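Ticket: Wrist and head views disagree on scene tilt after texture randomization
Project: Dromum sim-to-policy study
Component: Plengate renderer, camera module
Opened by: Dong-geon Na
Priority: normal
Status: closed, follow-up open

Original report

Hi all! First the good news: randomizing wall and floor materials per episode is paying off. The policy trained on randomized rooms beats the fixed-room baseline in every apartment layout we held out, and I'm really excited about this one. But I've found a problem I want settled before we write up the numbers.

When I replay an episode, the head camera shows the room leaning hard to one side. I noticed it in the hallway layout, looking past both grippers toward the bathroom.
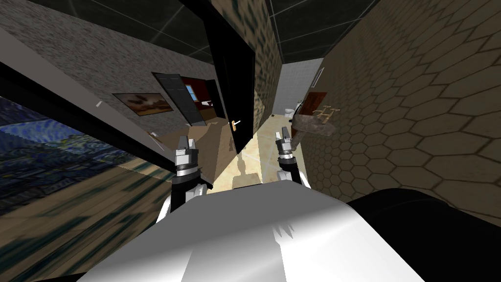

My worry is that the tilt is being sampled twice, once by our randomizer and once by the Plengate camera wrapper. If so, the head view gets up to double the roll we say it does in the methods section, and the ablation on camera pose means nothing.

Steps to reproduce:
1. Load the hallway layout with materials set to random.
2. Turn off lighting randomization.
3. Reset the episode 10 times and dump the head camera extrinsics after each reset.
4. Compare with the values in the randomizer log.

Update 1

I went through the wrist cameras next, because they're mounted to the gripper and should get no roll from the randomizer at all. Pulled frames from the same batch.

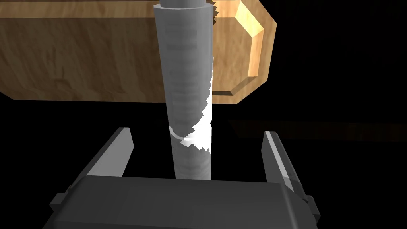 The wrist extrinsics match the robot description file to the last digit on every reset, so the wrapper leaves those cameras alone. That narrows it down nicely! Whatever is happening lives in the head camera path only.

Also tried it with the old Hájek sampler swapped in for ours. Same mismatch on the head camera, same clean result on the wrist. So our sampler is off the hook too.

Update 2

Found it! The wrapper reads the head pose after the randomizer has written to it, treats that as the nominal pose, and then adds its own roll on top. The two draws share a seed, which explains why the error always went in the same direction and looked so much like a deliberate setting.

Before touching anything I wanted a wrist sequence over a plain stretch of floor, with the fingers open, to use as a reference for the regression test. The straight grout lines make it easy to check that nothing moves between the old build and the new one.

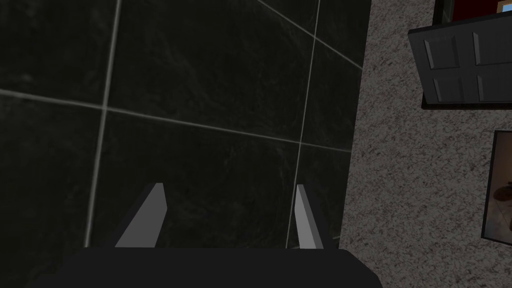 Fix applied

1. Cache the nominal head pose at load time, before any randomizer call.
2. Remove the second roll draw from the wrapper.
3. Write the final extrinsics to the episode log, so the next person can check in a minute.
4. Add a test that fails if the logged pose and the sampled pose differ.

The patch is on the Sturkov branch. Please pull it before starting new runs.

Update 3

Reran evaluation with the patch: 120 episodes, 2 seeds, overnight on Sunday. I also kept a head camera frame from the bathroom side of the layout for the notes.

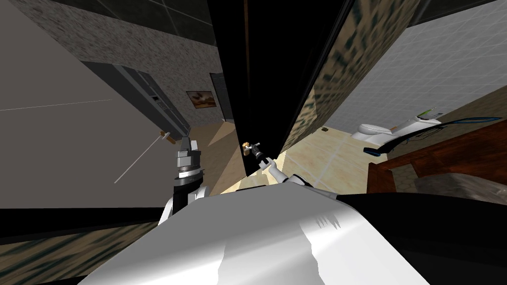

The headline result holds, and I couldn't be happier about it. Material randomization still gives most of the gain, and camera roll adds a smaller bump on top, now measured properly. What I like about this layout is how much the policy has to ignore. You get a square white tile grid right next to a beige floor, then granite speckle and a camouflage-like panel farther over, and the baseline policy has never seen materials mixed like that. The randomized one keeps reaching for the target with no fine-tuning at all!

Of the failures that are left, 11 were grasps where the fingers closed too early. Those look like a controller issue to me and have nothing to do with the camera, so I'm moving them to a separate ticket.

Still to do: rerun the camera pose ablation with the corrected roll range and replace the old table in the draft. If anybody has cached episodes from before the patch, please delete them or rename the folder so they don't end up in a training mix.

Closing this one. Reopen it if the pose test fails on your machine, and attach the episode log.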